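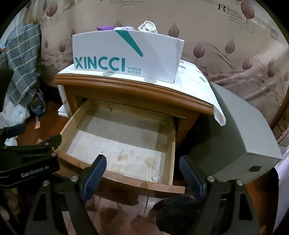 Minutes of the household meeting, Clandcombe, April 15, 2025. Taken by me, as usual, so grumbles about spelling go in the biscuit tin. We met in the front bedroom, seeing as most of the agenda was in there anyway, and Birger Fjeld took the chair (the real one, with the cushion). First thing up was the bedside table. The top drawer is empty at last, hooray, and I'd like that written down before anyone puts a single battery back in it. With it pulled right out we could all see the brown water stains on the bottom, mostly towards the front on the right. Birger thinks a leaky hot water bottle, I think a glass of squash, and we didn't settle it.

**Present:** Birger, me, my sister, Aunt Pet (until the kettle went on)

**Last meeting's notes:** Agreed, apart from the bit about the loft ladder, which Birger says he never promised. I've crossed it out in pencil only.

**1. The drawer**

Sand it or line it? Birger was all for sanding the bottom right back and giving it a coat of something. I said lining paper, because we've got a roll of it already and I'd quite like the drawer back before May! My sister said do both, and then went quiet when asked who'd be doing it. In the end we went for a light going-over with fine paper and then the lining. Birger has the sandpaper. I'm cutting the lining.

**2. The shoebox**

This took ages. The XINCCI box on top of the table is full of bits and it can't live there for ever. My sister wants it kept as it is, on the grounds that she knows where everything is. Aunt Pet wants the box gone and the bits put in the drawer, which rather undoes item 1. We agreed she (my sister, not Pet) will go through it and keep what she'll use, and whatever's left goes in the charity bag. The box itself can go in the recycling after that.

**3. The cloth**

The dotted one stays. Pet offered a crocheted one from her spare room and was thanked very warmly. It'll want a wash at some point, and I said I'd put it in with the pillowcases.

**4. Bags and odds and ends on the left-hand side**

Nobody owned up. Anything still heaped there after 6 days gets sorted by me, and I'm ruthless, as you all know. Birger asked for 9 days and was turned down, three to one.

**5. Small chest from Cordeiro**

Birger has seen a little chest at Cordeiro for 300 and thinks it would do for the landing. It's 30 more for them to bring it round. Long chat about whether we need another thing with drawers when we've only just emptied one. My sister likes it, I haven't seen it, and Pet said measure the landing first, so that's what we're doing. Back on the list next time.

**6. Any other business**

- The headboard (or wall panel, whichever we're calling it): Pet read "Romantic feeling" out loud in her wedding-speech voice and we lost a good few minutes. No changes planned.
- Birger to ring his cousin about borrowing the van.
- We're out of bin bags.

**Jobs**

- Birger: sand the drawer, measure the landing, ring about the van
- My sister: shoebox
- Me: lining paper, cloth, bin bags
- Pet: let us know if she wants her casserole dish back

Next meeting in May, downstairs this time, and Birger's bringing the cake.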